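二号臂 工作记录
十一月,星期日,下午两点开始

又是星期日。排班表上写的是“设备休息”,设备确实休息了,人没有。

起因:上周叠毛巾那一组跑到后半段,夹爪开始“磨蹭”。闭合指令发出去,手指先想一想,再合。Garba Nwachukwu 说是我的控制程序延迟,我说是他装的手指太紧。两个人各自坚持了四天,最后决定拆开看,早该如此。

先记现状,免得装回去的时候又靠回忆。

控制器是 Ideck 那台旧的,固件没动。夹爪累计开合次数清零前读数 2,190。上次保养时贴的纸条写着“到 2,004 请上油”,字迹是我的,所以这一条不展开讨论。

拆夹爪
断电,等指示灯全灭再动手。上次没等,不提了。
先卸左指,再卸右指,两根分开放,袋子上写左右。外观看着一样,装反了也能拧上,只是零位会差一点,差的那一点足够让你查一个下午。
导轨上的旧油脂已经和毛巾绒混成一种新材料,深蓝色,手感像毡子。用无尘布擦了三遍,第三遍还有颜色。Garba 在旁边看了很久,没再提延迟的事。我也没提手指太紧的事,虽然右指确实紧,固定螺丝比左边多拧了将近半圈。
新油脂用的是 Grosport 的白色那种,薄薄一层。柜子里还有一管 Killideo,开过口,盖子找不到了,管口已经结皮,扔掉。谁要是心疼可以去垃圾桶里认领。

线缆
粗的那根主线缆外皮没有裂口,弯折处捏过一遍,没有发硬的地方。固定点往上挪了一格,让转腕的时候多一点余量。之前余量太小,手腕转到底会把线拽直,电机电流跟着跳,日志里那些莫名其妙的小尖峰应该就是它。我曾经花一个晚上给这些尖峰写滤波器。滤波器写得挺好,现在可以删了。
支架螺丝逐个过了一遍扭矩扳手,松的有两颗,都在最难够到的那一侧,符合惯例。补了螺纹胶,画了记号线。以后看线对不对得上就行,不要再用“感觉挺紧”作为检查结果填表。

装回与校零
四点半装完。上电自检第一次没过,报编码器错误。重新插了一遍接头,过了。接头我明明插过。记在这里,如果下周再报,就换接头,不要再插第三遍碰运气。
零位重新标定,用标准块,不用尺子。闭合位置偏移比保养前小,数值存在 Evangelista 目录下,文件名按规矩写了,没有叫“最终版2”。
夹持力阈值暂时降到 1,478(控制器里的原始读数,不是牛顿,新来的同事请不要换算)。原来的值是导轨发涩的时候调出来的,相当于给一个鞋里进了石子的人配拐杖。石子倒出来了,拐杖也该收一收。

试夹
还是用蓝色超细纤维毛巾,台面也不换,这样和之前的日志能直接比。先空载开合,再上毛巾,速度从三成开始,没问题再往上加。
夹布比夹硬东西难伺候:压得浅了只蹭到绒毛,压得深了手指顶台面,手腕跟着抬一下,随后位置误差报警。所以下压高度每次只改一小步,改完记一行。看到它“差不多夹住了”就顺手多改几步,后果见十月的记录。
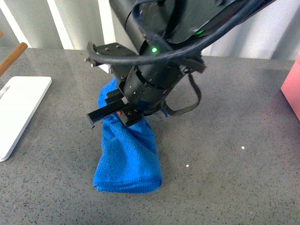 三成速度跑下来,闭合没有再磨蹭。指令到动作的时间差回到了日志里早先的水平,说明延迟既不在我的程序里,也不全在 Garba 的手指上,大头在那层蓝毡子。双方体面收场,谁也没请谁喝咖啡。
六成速度时有一次抓空,毛巾留在原处,手臂很认真地提着空气走完了全程,还在放置点松了一下手。程序上这叫“成功”,因为目前只判断轨迹有没有走完。要加一个闭合宽度的判断:合到底就是没夹到东西,别再往下演。这条我来写。
全速今天不跑。螺纹胶还没固化够时间,况且楼里暖气五点半就停了。

遗留
夹爪下面那条扁带垂得有点长,离台面还有距离,暂时没碰到过东西,但转腕的时候看着心里不舒服。Garba 说不影响,我说等它挂住毛巾就影响了。下次停机时收短,先不为这个再拆一遍。
保养间隔改掉。按开合次数提醒看来不管用,提醒对象会假装没看见。改成每跑完一组布料任务就擦一次导轨,写进收工清单,不签字不许关灯。
右指固定螺丝的扭矩值写在夹爪盒盖内侧了,请照着拧,不要多送半圈。
备件:手指垫还剩 2 副,接头没有备用的,已经写进采购单。上一张采购单还在等签字,这一张钉在它后面陪它。

六点十分收工。断电,指示灯灭了,看了两遍。
周一谁先到谁先跑空载,听一下有没有异响,有的话别自己上油,先叫我。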